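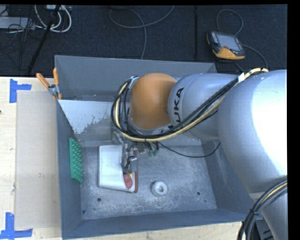 KUKA arm over a grey bin.

Filed under: Work diary / Consulting life

26 February 2025

Up at five for the Bravbridge flight. Forgot the charger again. Typing this on 31 percent at the gate so it'll be short, or it'll stop.

Steering group yesterday. Went ok? Hard to say. We had 74 slides in the pack and I'd begged to get it under twenty. Vendula backed me, then added two of her own. By slide nine the CFO was reading the appendix on her own and asking about a footnote, and the footnote was wrong. My footnote. It said 1,781 staff and the table said 1,668. Both are right, one's headcount and the other's full time equivalent, but I hadn't labelled either, so I stood there explaining the difference to a room of people who have known the difference since I was in school.

Labels. Write it on my hand.

The merger itself is still the same mess it was in November. Farnov has the nice offices and the old payroll system, Grurkville has the new payroll system and a building with one working lift. Each side thinks it's the buyer. On paper it's a merger of equals and everyone says that phrase with the same face. Our bit is the operating model, meaning who reports to who, what gets decided where, and which of the two procurement teams gets to keep its name. I thought the last one was minor. It took fifty minutes.

Interviews: did four on Monday's trip and three this trip. Best one was a payroll supervisor in Grurkville, been there forever, brought a folder. She'd drawn the whole approvals process by hand in pencil, every step, with the places it gets stuck circled. Better than our map. Much better then our map. I asked if I could use it and she said she gave the same drawing to the last consultants and never heard back. So. I've promised to send her what we do with it. Must do that. Put it in the plan as an actual task with my name against it or it'll slide.

Vendula's note on my draft: "Too many options, pick one." She's right and I hate it. I had five options for the shared services piece because I couldn't bear to let any go, and two of them were the same option in a different colour. Down to three now. Three still feels like hiding but the client asked for three in the brief, so three they get, with the middle one marked as recommended and the reasons on one page. If I can't get the reasons on one page then maybe I don't have reasons.

Long talk with her in the cab after. Vendula Tóth has run more of these than anyone else in the practice and she doesn't really do pep talks. What she did say: stop answering questions so fast. When the COO asked whether the savings number included redundancy costs, I said yes straight off. It does. But she said he wasn't asking that, he was asking if we'd thought about the people, and a quick yes sounded like we'd put them in a spreadsheet and shut it. Which, well. I've been turning that over since.

Her trick is she asks back. "What's behind that one?" and then waits. The waiting is awful. I tried it at breakfast with the project office lead and he talked for ten minutes about the Farnov warehouse leases, none of it in any document we've been given, and two of the leases run past the date we've got the sites closing. Huge. Could have sunk the whole timeline. All from sitting there with toast and not speaking.

To do before I land, or at least before bed:

- fix the footnote, both numbers, labelled
- leases: get copies, ask who signed them
- redo page 12, the chart is unreadable printed in black and white and they print EVERYTHING
- send the pencil map back to payroll with our version next to it
- timesheets (two weeks behind, got the stern email)
- ring Mum

Money stuff. The budget has us at 600 hours for this phase and I think we've burned nearly all of it with the workshop still to come. Vendula knows. I don't love that the answer always seems to be that we quietly work the extra ourselves. Raised it, sort of. Said "are we ok on hours" in a small voice while she was looking for her boarding pass. Doesn't count as raising it. Do it properly at the catch-up.

Also the Sombatkul bid. They want my bio, a hundred words, third person. I've been putting it off for a week. Every time I write one I sound like somebody I'd avoid at a barbecue. "Brings a unique blend of." No. Tried it plain: where I've worked, what on, what I'd do on theirs. Came to sixty words. Vendula read it over my shoulder and said leave it, the rest of the page is padding enough. The partner will want "passionate" in there somewhere and I'll lose that one, I always do.

Not sure I even want Sombatkul. It's good work, pricing and a bit of org design, and a small team, but it'd be another half year of early flights. I told myself at New Year I'd ask for something local. Haven't asked. Haven't told anyone but this page. The garden's gone to weeds and I've got a gym membership I could name as a dependant.

What was good: the workshop design. Really pleased with it. No slides at all, just the two management teams mixed across the tables, real cases from last year, and they have to agree who makes the call on each one. First case is a supplier invoice that bounced between departments for months. Everybody there will know it. Should be a decent row, a useful one. The CFO asked if she could come and sit in and I said she'd have to take a table like the rest, and she laughed and said fine. Maybe the footnote's forgiven.

Boarding. 14 percent. Middle seat, naturally, and the bloke beside me has a tuna roll. Leases leases leases. Will finish the rest tonight if I'm not asleep in my shoes.

Recent entries
Two payroll systems and a broken lift
What I packed and what I should of packed
First week back, already behind
Notes to self on running interviews
The bid we lost and the debrief after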